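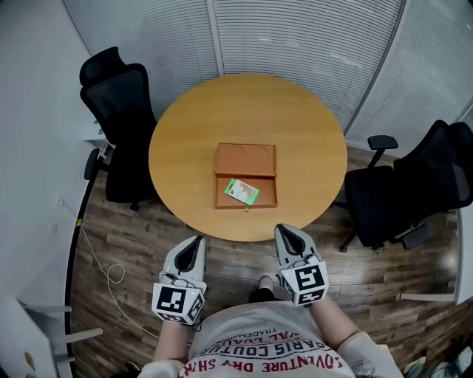 The Prulusix Keepsake Box, After Three Months of Keeping Things

I bought a wooden box. I'm aware that this is not the kind of sentence that gets people to clear their afternoon, but I have owned a great many containers and have been let down by most of them, so I feel qualified.

The box is from Prulusix, it's called the Keepsake, and it cost me $83 with shipping. For that you get one hinged lid, one open compartment, one small brass fitting in the middle of the front edge, and a color the website calls "Autumn." I'd call it reddish orange. On my table, which is round and the shade of weak honey, it looks like a fox asleep on a pancake. Divina Tiongson, who sold me the table, says I should have bought the walnut. Divina also sells walnut tables.

What it's for

Prulusix suggests letters, photographs, watches and "treasured correspondence." I don't have treasured correspondence. I have a takeout menu, two keys that open nothing I own, and a drawer that has been stuck since March. The idea was to move the good paper out of the drawer and into the box and then stop thinking about both.

It handles flat things well. Cards, booklets, small packets and folded receipts all go in with no persuasion. They don't necessarily stay where you put them. With only one or two items inside, everything slides when you carry the box, and whatever you laid down square to the sides will greet you at a jaunty angle. I've decided to find this charming, mainly because the divider set is sold separately and has been out of stock the whole time I've owned the thing.

The lid

The lid is the best part. It goes back all the way and stays back, so you can use both hands to rummage. My previous box, a Genier, had a lid that stayed up until you trusted it. I still flinch a little.

My complaint is with the inside of it. There are two faint curved marks on the inner face of mine. I spent one evening deciding they were shallow recesses, cut on purpose to hold something, and a second evening deciding they were stains. I wrote to Prulusix. A very polite person named Chia-jung Mok wrote back to ask whether the marks affected the function of the lid. I had to admit that the lid was still functioning as a lid. We left it there. If they're a feature, I'd like to know what for. If they're a blemish, I'd like some of my $83 back, though I notice I never got as far as asking.

When it's shut you don't see them, and it's shut most of the day.

The brass bit

Small, centered, tasteful. It gives your fingers something to find without looking, and it's the one place on the box that shows smudges. I wipe it with my sleeve. The instruction card says to use "a dry, lint-free cloth," and my sleeve is one of those things.

It won't keep anyone out. Don't buy this for your passport or your diary. Hadi Abou Jaoude, who lives upstairs and has no sense of occasion, opened it within a minute of coming in and asked why I was storing coupons.

Finish and smell

The outside is smooth and the corners are crisp enough that I moved it away from the edge of the table after one meeting with my elbow. I've set a damp mug beside it plenty of times and, by accident, on it once. The ring wiped off. I wouldn't make a habit of it.

It arrived smelling strongly of varnish. The card suggests airing it open for a day. I'd say a week, and I'd say not in the bedroom. By the second week it had calmed down to a sort of furniture-store memory, and now I only get it if I put my face in the box, for which I have very few reasons.

Where to put it

This took more thought than I'd planned. It's a long box and it wants its long side facing you, or the lid opens into your neighbor's coffee. On a rectangular desk that's easy. On a round table there is no front, so you have to nominate one and then defend it. I nominated the side I stand at. The lid swings away toward the far side, the compartment stays close, and the office chairs on either side can still be used by anyone who doesn't need much table.

I tried it on a shelf as well. You need clearance above for the lid, and I didn't have it, so I was taking the box down every time I wanted something out of it. Measure first. I didn't, and I own a tape measure.

Versus the others

I looked at two alternatives before ordering. The Choi box is $259 and has a lined interior, a proper lock and a little drawer underneath. It's beautiful. I went to see it in a store and felt I should be wearing better shoes. If you have jewelry, get that one.

The Greditz is cheaper and comes in more colors, and Ho-yin Liu at work has had one on her desk for years without incident. The hinges squeak. She says she stopped hearing it. I sit next to her and I have not.

Prulusix also does a large version, at a price I won't repeat, which holds (they say) 990 standard photographs. I don't know who has 990 photographs and also wants to look at any of them.

Good
Lid stays open on its own
Nice color if you like orange, and I've come around
Flat things fit easily

Less good
Dividers never in stock
Sharp corners
The smell, for a while
Whatever is going on inside the lid

Would I buy it again? Probably, on sale. It does one job and it looks better doing it than the shoebox did. The drawer, for the record, is still stuck, and I believe the rest of the good paper is in there.

Rating: 4 out of 5. I'd go to 4.5 for a divider.

Posted Sun 1 June

Contact the reviewer | Shipping questions go to Prulusix, please, not to me | © All reviews remain the property of their authors | Back to top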